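Trurum: CPU seating episodes from our shared workshop

Hi! Trurum is a small pile of recordings of one arm trying to put a processor into a desktop motherboard, over and over, in the back half of the workshop I share with Asger Eskildsen. I built the rig, Asger built the fixtures, and Dilani Cassim wrote the recorder and most of the scripts in tools/. If something in the scripts is clever it's hers, and if something is hard-coded to a path on my laptop it's mine (sorry, I'm getting to it).

Last update: Wed 8 September

What you get

There are 2053 episodes in this release. 898 of them have hand-written labels for the phase (reach, grasp, carry, hover, lower, release, back off). The rest only have the automatic labels, which are fine for reach and grasp and pretty bad for hover. Please don't train a phase classifier on the automatic ones and then email me about it!

Every episode folder has:

wrist.mp4 - the little camera at the gripper
side.mp4 - the fixed camera by the bench
joints.csv - joint positions and gripper opening
notes.txt - whatever we typed at the time, sometimes nothing, sometimes a rant

The two videos share a clock but they don't start on the same tick. Use tools/align.py before you compare them. I skipped that step for most of May and spent a whole weekend chasing a grasp bug that didn't exist.

The setup

The tower lies on its side on the ribbed metal table with the cover off, and the arm comes in from the back. Asger's gray holders sit off to one side so parts have a home between runs. The computer went in at an angle on the first day and we liked the reach, so it stayed that way.

The gripper holds the processor by two opposite edges, with the fingertips doing all the work. That leaves the underside free, but it also means a small tilt is really easy to pick up and really hard to see from the side.

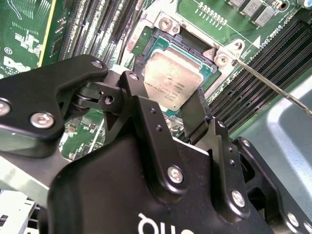
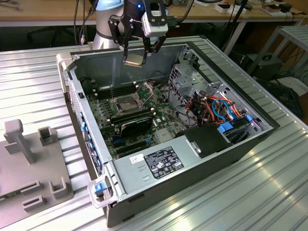

The processor between the fingertips, wrist view first and then the side view.

You'll want the wrist view for anything to do with the socket. The side view is better for the carry, and for checking that the retention frame is up before you start lowering. Dilani's loader reads both and gives you them side by side:

python tools/load.py --episode 314 --both

I use 314 for testing all the time, so if that one doesn't load, the problem is your install.

Names you'll run into

Vamton is the controller config. Lâm is the older one, and it's slower on the way down. Both are in configs/ and each episode says which it used. Ovura is the labeling tool, a tiny web page that Dilani put together one evening and that we now can't live without. Type the accent in Lâm or the filter won't match (I know, I know).

Known problems

Reflections. The metal lid on the processor picks up the room lights, and in some wrist videos the printed markings wash out completely.

The gripper blocks a lot. Expect the fingers and linkages to fill more than half of the wrist picture while a part is being held. We tried moving the camera out and lost the fingertips, so I put it back.

"Success" is a judgment call. We marked an episode as a success if the part sat flat when we checked by eye. We didn't power up the computer after each run, so please don't read it as "the machine boots."

Gripper opening drifts. Zero at the start of a long session isn't quite zero at the end. Version 2 of the recorder logs a re-zero at the top of each episode, and older episodes have a flag so you can drop them.

Using it

Use it for whatever you like, just link back here. If you fix labels, send them over as a plain CSV with the episode number in the first column, and Dilani will merge them. Questions about the holders go to Asger, who has the print files and will happily send you the whole folder.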